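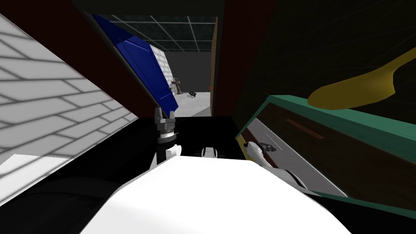

*Cena de teste no simulador: porta azul, gaveta do armário verde e os dois braços do robô.*

**Tópico: Prollus, 388 acertos em 600. Alguém aqui comprou essa?**

**rui_servo** · 09:14
Li o relatório do Prollus ontem à noite. A política foi treinada inteira em simulação e avaliada em 600 episódios de abrir gaveta e porta, com 388 sucessos. O texto chama isso de "manipulação doméstica robusta". Dá menos de 65%, num ambiente em que a física é a que o autor escolheu. Robusta pra quem?

**malha_fechada** · 09:40
Calma. O baseline deles é o Bustari, que no mesmo protocolo fica bem atrás. E são dois braços com a mesma política, não é pouca coisa.

**rui_servo** · 09:52
> no mesmo protocolo

Protocolo em que gaveta "parcialmente aberta" conta como sucesso. Está no apêndice, não no texto principal. Olha a imagem: a gaveta ali está aberta só em parte. Pela regra deles, já pontua. Queria ver a tabela separada por grau de abertura.

**tokamak_br** · 10:31
E a colher amarela flutuando em cima do armário, ninguém vai comentar?

**malha_fechada** · 10:38
Colher não entra na tarefa, então não mexe no resultado.

**rui_servo** · 10:45
Não entra na métrica. Mas se um objeto fica parado no ar, eu quero saber o que mais está com a gravidade ou a colisão desligada. Se for a gaveta, o atrito que o braço direito enfrenta é de brinquedo.

**Anerlow** · 11:20
Rodei o código deles com 3 sementes. Em 2 cheguei perto do número publicado, na outra a taxa despencou. O relatório traz uma só e não diz como escolheram. Não estou acusando de nada, mas sem variância esse resultado não me serve.

**malha_fechada** · 11:33
Isso sim é crítica que eu aceito. A da colher continuo achando implicância. Posta os logs?

**Anerlow** · 11:36
Posto à tarde, preciso limpar os caminhos de arquivo.

**tokamak_br** · 12:02
Alguém testou em armário de verdade?

**rui_servo** · 12:10
No relatório, não. Dizem que fica pra "trabalho futuro".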